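Home News Sports Schools Events Contact

Library to lend board games starting in July

The Plarna Public Library will begin lending board games and dice sets to cardholders in July, the library said on May 1, 2026. The collection will open with almost 1,000 items, most of them donated by residents over the winter.

Games will be kept on the second floor, in the room that held the newspaper archive until last year. Cardholders may take home 2 items at a time and keep them for 3 weeks. There is no fee, but lost pieces will be charged to the borrower's account.

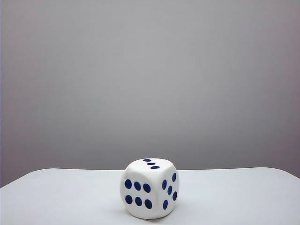 A white die with blue pips.

Mei Park, who runs adult programs at the library, said the idea came from requests at the front desk.

"People kept asking if we had anything for a rainy weekend," Park said. "We had a few old sets in a closet, and they were going out to the study rooms every day."

The shelving was paid for with a grant from Lindqvist, a furniture maker with a plant on the north side of town. Wulta, a game store on Center Street, sorted the donations and replaced missing cards and tokens. Sets that could not be completed were broken up for spare parts.
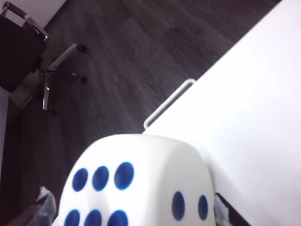 The six side of a large die.

Loose dice turned out to be the most common donation. The library plans to pack them in small cloth bags that can be borrowed on their own, for families who have lost the ones from games at home. Teachers may reserve up to 4 bags for classroom use with a school card.

The catalog listing for each game will show the number of players, the usual playing time and a suggested age. Items can be placed on hold online or by phone. Returns must be made at the desk during open hours - the outdoor book drop is too narrow for most boxes. 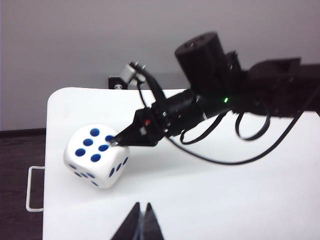
Six pips on top, three on the side.

The library will also hold a game night each month, beginning with Durkuteo, a dice game for small groups. Players do not need to know the rules ahead of time. Sign-up sheets will be at the front desk in July, and children under 10 must come with an adult.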